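Packing station

A packing station is a work area in a warehouse or stockroom where goods are checked, boxed and labeled before they leave the building. It usually has a table or bench, a supply of cartons, a barcode scanner and a screen showing the order. Handheld scanners are often shaped like a pistol, with a flat base so they can stand upright between uses. 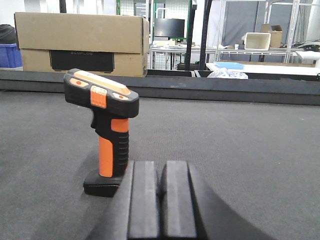 Why is each item scanned before it goes into the box?
The scan compares the item with the order, so a wrong size or color is caught while the carton is still open.

Cartons and paperboard

Most goods are shipped in corrugated cardboard. Smaller or lighter items may first go into a plain paperboard box or sleeve, which is left unprinted when the outer carton carries the label. Uncoated board marks easily, and stock kept near the floor tends to pick up smudges. Clothing and other soft goods are folded flat, often around a sheet of board that holds the shape.
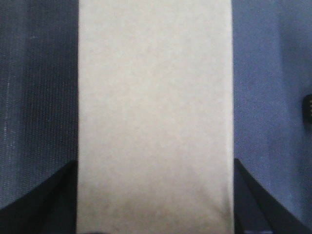

Flow racks

A flow rack - also called a gravity rack - has sloping shelves fitted with rollers. Bins are loaded at the high end and move down as the front one is taken away, so the oldest stock is used first. Blue plastic crates with ribbed sides and thick rims are a common choice.

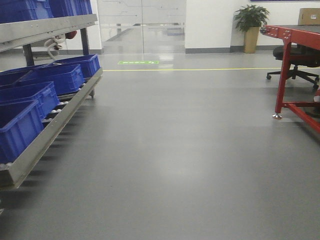 The aisle between rack and bench is kept clear for carts. At the Halta warehouse in Pirnent, which has 162 bin positions, each packer works from 4 shelves, and empty crates go back to the loading side at the end of a shift.

See also: Order picking, Shipping carton, Barcode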